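The big kitchen clear-out, part one

I said in the last newsletter that I'd finally get round to cleaning the kitchen properly, and a surprising number of you wrote back to hold me to it. Fine. I've started!

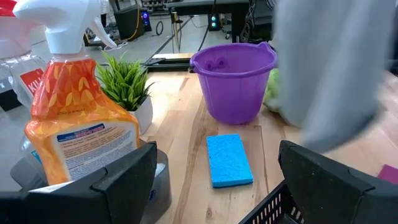 The trouble with a kitchen is that it looks clean as long as you stay standing up. I got down on my knees on Tuesday to fetch a runaway onion and saw the front of the cupboards at eye level, and I've not been able to relax since. So I made a rule for myself, which is one shelf a day, kettle on first, radio on second, and no wandering off to look up recipes on my phone. (I have wandered off twice. I now know how to make piccalilli.)

The tins came first. I had a tin of chickpeas that moved here with me from the flat in Haltum, and I left there in December of a year I'd prefer not to work out. Into the food recycling it went, and the tin got a rinse. The spices were worse. If your paprika is brown and smells of cardboard it has done its bit, let it go. I buy mine loose from the shop on Brukley Road now, a little paper bag at a time, and it's cheaper than the jars as well as tasting of something.

For grease on cupboard doors I've tried all sorts over the years, and I keep coming back to hot water with a squirt of washing-up liquid and a spoonful of bicarb. Leave it on for a few minutes while you drink your tea, then wipe it off with a well wrung-out cloth and go over it again with plain water. Go gently on painted doors, mind. Ngozi Oyewole wrote in to say she took the shine clean off hers by scrubbing in circles, poor thing, and she's had to repaint the lot.

Limescale on the tap is next. I wrap mine in a rag soaked in white vinegar and leave it for an hour, but please don't do that if you've got one of those fancy brass finishes. Check with whoever sold it to you.

A few of you asked about the oven. I'm working up to the oven.

Next time it'll be the drawer of lids, and I'd love to hear how you keep yours. Garba Tamuno stands his upright in an old letter rack, which I think is brilliant, and I've been round the charity shops in Seloscombe looking for one ever since. No luck so far, though I did come home with a very nice gravy boat that I've now got to find a shelf for.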